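Puvitz Touchline Incidents – README

Last updated 5 December 2022

**What's in it**

988 short written reports of trouble at lower-league football grounds: pitch invasions, thrown objects, abuse of match officials, and one goat. Each row is a single incident, boiled down from club statements and match reports by people who would much have preferred to be watching the game.

The reports cover 116 clubs over 6 seasons. Brundunby appears more often than any other club and has asked us to point out that it also plays more cup ties. It does. We checked, and it still comes first.

**Columns**

- `incident_id` – unique, unlovely
- `club_home`, `club_away` – spelled the way the club spells it this season
- `minute` – blank if it happened after the whistle, as the best ones do
- `type` – one of nine labels, listed in `types.csv`
- `summary` – two or three sentences, no adjectives if we could help it
- `outcome` – fine, ban, warning or "under review", a category from which few rows return
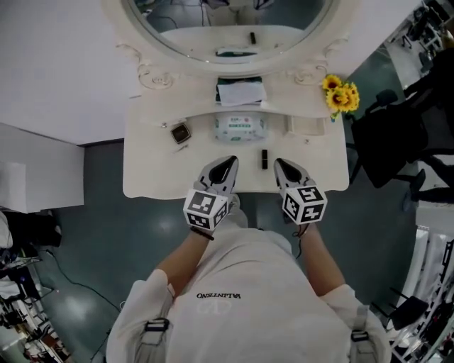 *At the white vanity table, a gripper in each hand.*

**Known problems**

Some 70 rows have two versions of events, one from each club. We kept both and linked them with `pair_id`. Do not average them. A user tried this with attendance figures and got half a steward.

Rows for Drustell before September use the old ground name. The new one is a sponsor's and may not outlive this file.

"Pitch invasion" covers everything from a full stand emptying to a man retrieving his hat. Filter on `people_est` if you care about the difference, and please do care before you put it in a headline.

**Use**

Fine for research, teaching and settling arguments. Not fine for identifying fans, who were removed from the summaries on purpose. Cite as "Puvitz Touchline Incidents" and the release date.

Corrections go in the tracker under `tanase`, named after the Tănase Cup, where most of them come from.

14 shares · 3 comments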